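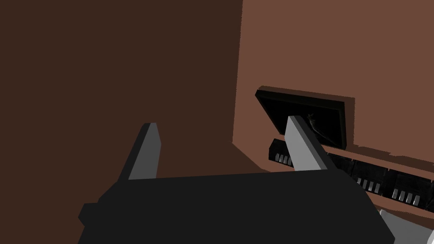 ## Vumon Wall Rail Hanging System

The Vumon Wall Rail is a picture-hanging system for schools, libraries, clinics, and municipal buildings where framed work is changed on a regular schedule. It is manufactured by Acharya and supplied to public institutions through the Mullura Equipment Office in Dralorville. Once the rail has been fixed to the wall, frames may be added, moved, or taken down without new holes in the plaster.

The system is currently installed in over 300 rooms and corridors served by the Mullura office.

### Description

The rail is an extruded aluminum channel, open along its lower edge, that mounts directly below the ceiling line or at any lower height chosen by the building. Hangers drop from the channel on clear cord or steel cable. Each hanger carries an adjustable hook with a thumb lock, and the hook may be raised or lowered after the frame is in place.

Rails are supplied in white and in plain aluminum. The white finish may be painted over with ordinary interior wall paint, provided that the open edge is masked first. Paint inside the channel will prevent the hangers from sliding and is not covered by the warranty.

### Contents of the Standard Set

- Rail lengths, 2
- Steel cable hangers with locking hooks
- Wall clips and screws for masonry and for wood studs
- End caps
- Corner connector
- Printed installation sheet

Clear cord hangers are ordered separately. Security hooks, which require a key to release, are also available as a separate item and are recommended for entrance halls and waiting areas.

### Choosing Cable or Cord

Steel cable is the correct choice for glazed frames, mirrors, notice boards, and any item hung above seating. Clear cord is less noticeable against a pale wall and is suitable for light frames, mounted prints, and student work. Cord should be inspected whenever a display is changed and replaced if it shows clouding, nicks, or stretching.

Any frame wider than it is tall should be hung from two hangers. A single hanger allows a wide frame to tilt each time a nearby door is closed, and the wire on the back of the frame gradually wears at the hook.

Weight limits depend on the wall as well as on the rail. The installation sheet gives the limit for each wall type, and the lower of the two values applies. Hollow walls without studs must be assessed by the building's maintenance department before an order is placed.

### Installation

Installation is normally carried out by the receiving institution. The clips are fixed first, in a level line, and the rail is then pressed onto them from the front until it seats along its full length. Rails may be cut with a fine-toothed metal saw. Cut ends should be filed smooth before the end caps are fitted.

In older buildings the ceiling is seldom level. Where the rail is to be mounted close to the ceiling, the line should be set with a level and a small gap left at the high end – a rail that follows a sloping ceiling will allow its hangers to drift toward the low side.

The corner connector is intended for inside corners only. On outside corners, the rails should be stopped short and capped.

### Care and Cleaning

Wipe the rail with a soft, dry cloth. A slightly damp cloth may be used on the white finish. Solvents, wax, and spray polish should be kept away from the channel and from the thumb locks. Hooks that no longer hold their position should be withdrawn from use and replaced; they cannot be repaired.

### Warranty

The rail and wall clips are covered by Acharya for 5 years from the date of delivery. Cable, cord, and hooks are treated as wearing parts and are covered for the first year. Damage resulting from overloading, or from fixing to an unsuitable wall, is excluded.

### Ordering

Orders are accepted from registered institutions on the standard equipment form. The form should state the finish, the total length of wall, and the wall type in each room. Orders for delivery before the September term should be marked accordingly – installation sheets can be sent in advance on request.

Sets may be returned unopened. Cut rails and opened packs of cable are not accepted for return.

Page revised Apr 2, 2026. Mullura Equipment Office, Dralorville.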